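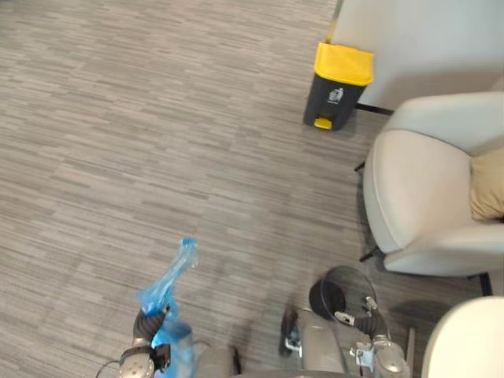

Sultberg Office Tidy: recordings and trial notes for the two-arm kit

README, May 2022
Maintained by Borghild Lindqvist and Paraskevi Papadakis

What you get

Sultberg is a two-arm tidying kit sold by Zesham, and we have had one on trial in our shared offices long enough to get very attached to it. The download holds 636 recordings from the head camera, along with the joint readings for both arms and a short text note for each run. We wanted people who are thinking about the kit to see plain, unedited work before they spend money on it, and we also think the recordings are a lot of fun to train on!

The jobs

All of the runs are small waste jobs in ordinary office corners: picking up bags, handling bins and their parts, carrying things across carpet. Some use both arms at once with a different item in each gripper, and those are the ones we go back to most. Thin plastic bags are a wonderful test. They fold, twist and hang over the wrist, and no two grasps come out alike.

Of the full set, 111 runs are marked "hard" in the notes. Usually that means a bag that slipped, a round item that turned in the fingers, or a chair too close to the path.

Folders

runs/ has one folder per recording (video, joint readings, note)
splits/ has the train and test lists
rooms/ has a rough floor plan for each of the 9 rooms
tools/ has a small viewer and a script that lines up video and joint readings

Start with the viewer. It opens a run, plays the video and draws the gripper opening underneath, so you can scrub back and forth over a grasp. Paraskevi wrote it in an afternoon and it has become the thing we show everyone.

What we like about the kit

Setup is quick. The arms came out of the crate with their calibration already stored, and Tian (the control software that ships with it) found both of them on the first try. The grippers are better with soft things than we expected. The head camera sits high enough to see the floor well past the hands, and that makes planning a carry much easier.

What to know before you buy

The arms get in their own way on camera. When both hands are full and held low, they hide a good part of the carpet right in front of the body. Patterned carpet also gave our depth estimates trouble, and we ended up masking it. Cable routing near the left arm could be neater; we check it before every session. And the manual is thin! Ask Zesham for the longer service guide, they sent ours the same week.

Known problems in the data

Joint readings in the October runs lag the video by up to 2 frames. The script in tools/ fixes this if you pass the shift option. A few notes use "bin" and "basket" for the same item, and we have left them as written.

Terms

Free for research and teaching. If you want to use the recordings in a product, write to Borghild first. A second set, recorded in the Grestora building with the same arms and new fingertips, is being sorted now and will get its own README.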